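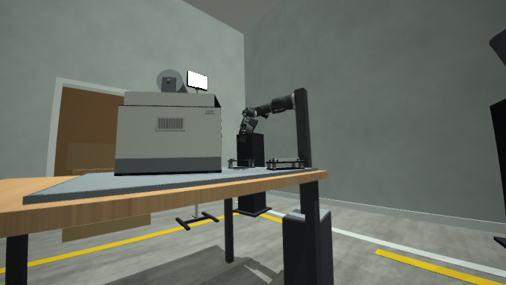
**Ticket 2886 - Jolanel ratings: salon score changed, no new reviews**

Status: reopened
Opened: 26 Feb 2000

Customer runs a beauty salon listed on Jolanel under "Skin and nails". Says the satisfaction score fell from "Very good" to "Fair" overnight. Wants it put back and the certificate mark returned to the listing.

First reply from Pralel, who run the survey side: "Scores are recalculated as new forms arrive. Working as intended." I don't buy it. The last form for this salon came in during September.

**Checked so far**

- Forms on file: 148. Same number on our side and theirs.
- Read the lowest ones. 9 of them are for Söderlund, a gym in the same street. They complain about joining fees and broken showers. Hard to see how a nail salon earns those.
- Asked Pralel how they match a form to a business. Answer: "by address". Asked what happens when two firms share a postcode. No answer yet.

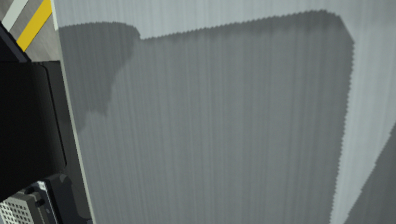 Moved the gym forms out by hand and ran the score again. Back to "Very good" on the test copy. Left the live page alone - I'd like to know it stays put first.

**Update**

Pralel now say the fault is in the Dretia import and has been fixed. Ran the import twice. First run fine, second run put 2 of the gym forms back under the salon. So no, not fixed.

Told the customer the score is under review and hidden the word "Fair" from the listing. They asked for a date. I haven't given one.

**Next**

Pralel to send the matching rules in writing. Not closing this on another "working as intended".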